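Home | Topics | Ask | Log in

Can a machine sort and pair work gloves yet, or am I stuck doing it?

Posted by orthorpe_potting in Workshop & Home, January
14 replies · 2 following · Share

I look after the odds and ends at a small nursery outside Orthorpe. We have gloves. We have a great many gloves. They come back from the wash in a heap, and somebody (me) has to turn the fingers the right way out, find each one its partner, do up the straps and put the pairs in a basket by the door. It takes up most of a tea break and I resent all of it.

My brother-in-law insists that robots can do this sort of thing now. He has seen a video. He has always seen a video. There's a firm called Sernis that quoted us 2,200 a year for an "adaptive sorting arm", which is a lot of money for a pile of gloves, but I'm told the arm would also do "other light tasks", and nobody could tell me which.

So is it real? Could I buy a thing, put it on a table, tip the gloves out and go and have my tea? And would it do the straps?

orthorpe_potting

———

bench_and_vice
Helpful (400)

Short version: keep your tea break free, you'll be needing it.

Longer version. I spent a good few years fitting automation on packing lines, and gloves are a horrible thing to ask of a machine. A tin is the same shape whichever way you drop it. A glove has five fingers and a cuff and will lie in any way it fancies, with the thumb folded under so you can't tell left from right until you pick it up. People do that without looking. They pinch the cuff, give it a shake and know.

What machines can manage today is the middle bit of the job. Lay a glove flat on a clear table, with the basket always in the same spot, and a decent arm will pick it up and drop it in more often than not.

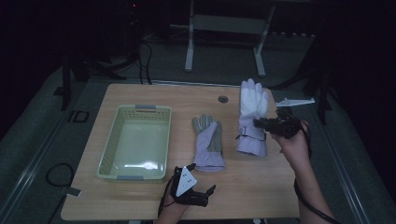 The trouble comes at either end of that. Somebody has to get the gloves out of the heap and flat, and by then you're holding the glove and the basket is right there. I have watched grown adults lay things out neatly for a machine so that it could tidy them away.

Turning fingers out is worse. You and I blow into the glove or poke a pencil down it. I have yet to see an arm do either at a speed I'd pay for. Straps I would put in the same drawer: pressing one down is fine, finding the loose end when it's tucked underneath is where the afternoon goes.

If Sernis will come out and run it on your own gloves, straight from your own wash, say yes and make them a cup of tea. If they want to bring their own gloves, you have your answer. And get "other light tasks" in writing. I once signed for those and what we got was one task, which was stacking lids.

Edit: someone messaged to ask if colour helps. Yes, a bit. If your left and right hands look different, or each size has its own cuff colour, the sorting half gets a lot easier for a camera. Gets easier for you as well, mind, and you're already paid for.

———

dastedmont_dave
Helpful (14)

We had the Trajkovski one on trial at the Dastedmont depot. It was all right. Needed a lot of room and didn't like it when the sun came in. Went back after the trial.

Can't remember if we tried it with gloves. It was mainly boxes.

———

mrs_pegbag
Helpful (2)

Clip them together in pairs BEFORE they go in the wash. Clothes peg, or those plastic sock rings from the market. No robot. I've done it with the children's mittens for years and the only ones that went missing were the ones my husband pegged.

Doesn't help with the inside-out fingers, sorry. For those I just tell people they don't get a clean pair until theirs come back the right way round. There's a fuss to begin with and then they do it.

———

orthorpe_potting (original poster)

Thank you all. Sernis have been asked to come and try it on our gloves and have gone rather quiet. I have bought a bag of pegs. My brother-in-law has sent me another video — this one is folding a towel, and I made a whole mug of tea while I waited for it to finish.

Share · Follow · Report
More in Workshop & Home | Back to top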